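Thursday, 9:40

Picking up where I left off with the Clumeneo drafts mess. Short version for anyone reading over my shoulder: drafts saved on a phone show up on the tablet, drafts saved on the tablet show up nowhere, and the help page says both work "seamlessly." I would like to meet whoever wrote that page and borrow their phone.

Setup today: Clumeneo mobile app on the old phone and the new phone, tablet signed in to the same account (test account is Okoth, the password is where it always is). Notifications on for everything, which I regret already.

Test 1. Wrote a post on the old phone, tapped the X, chose Save Draft. Opened the tablet. Draft was there after a pull to refresh. Photo attached, caption intact, tagged account gone. So tags don't travel. Wrote that down in the sheet.

Test 2. Same thing starting from the tablet. Tapped the X, chose Save Draft, got the cheerful little banner. Phone: nothing. Pulled to refresh until my thumb got bored. Signed out and in again. Still nothing, but signing out did delete the draft on the tablet, with no warning. Losing a caption about soup is survivable. A user losing a real one is going to write to us, and they'll be right.

Test 3. Made 21 drafts on the old phone to see if there's a cap. Got all 21. Danjuma Obi says there's a limit of 100 and that he hit it once by accident, which raises questions about how he uses the app. Not going to tap my way to 100 this morning. If somebody wants to script it, please do, and leave the account as you found it.

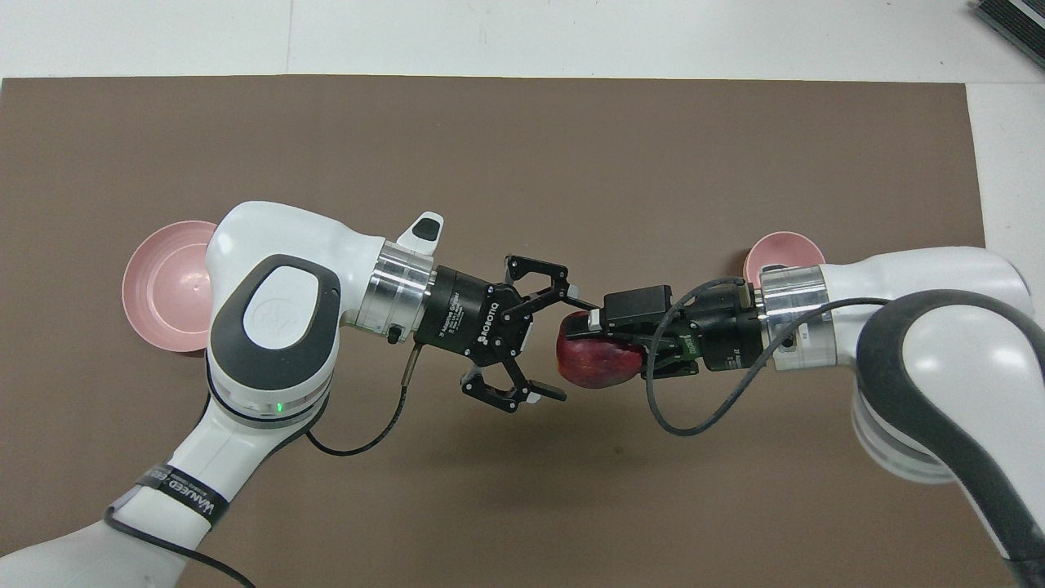
11:15. Moved on to captions. The counter in the composer says 600 characters. Pasted in exactly 600 and saved as a draft, fine. Reopened it and the counter was sitting at minus 116, in red, with the Post button grayed out. Checked the text against the original: same text, every character. My guess is that the counter treats line breaks one way when you type and another way when it loads, and I had been generous with line breaks. Took them all out, saved, reopened, and the counter behaved. Put a few back and it went negative again. Good enough for a bug report, not good enough to sound smug in one.

Emoji: left for next time. I know myself.

1:30. Danjuma tried the tablet test on his own account and his draft did reach his phone. Compared settings side by side. The one difference we could find is that he has Ellik connected for cross-posting and I don't. Connected Ellik on the Okoth account, made a new tablet draft, and there it was on the phone. Disconnected Ellik and the draft stayed put, but the next one I made didn't arrive. So drafts from the tablet seem to ride along on a connection that has no business carrying them. I've read the cross-posting screen top to bottom and it doesn't mention drafts.

Haven't tried it with Drerard connected instead. Worth doing before we tell anybody it's an Ellik thing.

For the guide: I'm rewriting the section on saving drafts so it says phone first, then tablet, and adds a line telling people to copy their caption somewhere safe before signing out. The screenshots from June are stale anyway, the Save Draft button has moved to the bottom of the menu and turned blue.

Still open:
Drerard test (me)
Draft cap (whoever has the patience)
Emoji in the counter (me, reluctantly)
Tags dropping out of drafts, check whether location goes too
Turn off notifications on the tablet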